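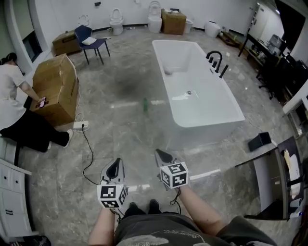
Bathroom Showroom Consultant (Full Time) - Clostside

Clirkia is hiring one consultant for its Clostside showroom. The role covers customer appointments, product specification and order preparation for residential bathroom projects. The consultant reports to Indira Rajan, showroom manager.

Duties

Meet customers by appointment and record room dimensions, drain locations and supply line positions.
Prepare written quotes for tubs, basins, faucets, tile and shower enclosures.
Check rough-in measurements against manufacturer drawings before an order is released.
Confirm floor loading with the customer's contractor for freestanding tubs. Filled weight goes on the quote, not dry weight.
Log damage claims within one business day of delivery.
Keep display tags and price sheets current.

Requirements

Two years in plumbing supply, tile, kitchen and bath sales or a related trade.
Ability to read floor plans and plumbing drawings.
Working knowledge of spreadsheets. Training on Tanui, our quoting software, is provided.
Ability to lift 30 pounds.
Valid driver's license - site visits are made twice a month.

Schedule and Pay

Tuesday through Saturday, opening at 9 a.m. Base salary plus commission, paid monthly. Commission starts after the training period. Health coverage is available to full-time staff.

To Apply

Send a resume and a short cover letter to Karthikeyan Murthy, Clirkia, 1128 Clostside Road. Quote reference 2000 on both. Applications close 2/20/21. Interviews are held at the showroom and include a short exercise in reading a plan.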